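Workshop notebook / Finishing and dyes
March
Tín Hà
3 min read

Third round of the madder dye trials for the Diltdale wool. Started at 7:40 am so the pot would be done before the kiln people needed the power.

Used 200 g of scoured yarn in 16 small skeins, all from the same Lakell cone. Mordanted in alum overnight. The last batch came out blotchy at the ties, so I retied everything in loose figure eights with cotton and left plenty of slack. Labels are knotted string this time. The paper tags went to mush in round two.

Madder was the ground root from Sindudwood, soaked in tap water from the evening before. Our water is fairly soft, so I added a pinch of chalk to half the pot and kept the other half plain to compare. Brought both up slowly on the small burners and held them under 65 degrees. It takes patience. Round one got away from me while I was on the phone and the colour went straight to brown.

Pulled the first skeins after 40 minutes, then one from each pot every quarter hour. The chalk pot is well ahead: a clear brick red by the third pull, where the plain one was still a tired orange. Rinse water ran pink for ages from both. I gave up at the fourth rinse and hung them in the shade behind the shed.

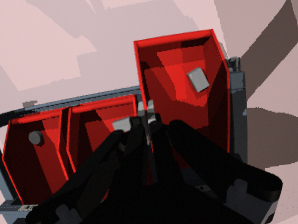 Red bins on a dark grey frame, rendered.

For the colour reference I've been holding skeins against the old Lã card, number 478. Chalk pot, third pull, is the nearest so far, though it's a bit bluer than the card in daylight and looks the same under the bench lamp. Somebody should check that with fresh eyes, as I'd been staring at red all morning.

Exhaust bath is still in the plain pot with the lid on. I'll put the grey fleece through it and see if we get a decent peach. Please don't tip it out.

To do:
- Wash test on two skeins, wool soap, lukewarm
- Tape half of one skein under card in the south window for the light test
- Order more alum, we have nearly enough for one more batch
- Find out if the chalk makes the yarn harsher. Third pull felt a little dry in the hand but it was still on the line

Strainer needs a new cloth. Root bits got through and I was picking them out of the skeins until lunch.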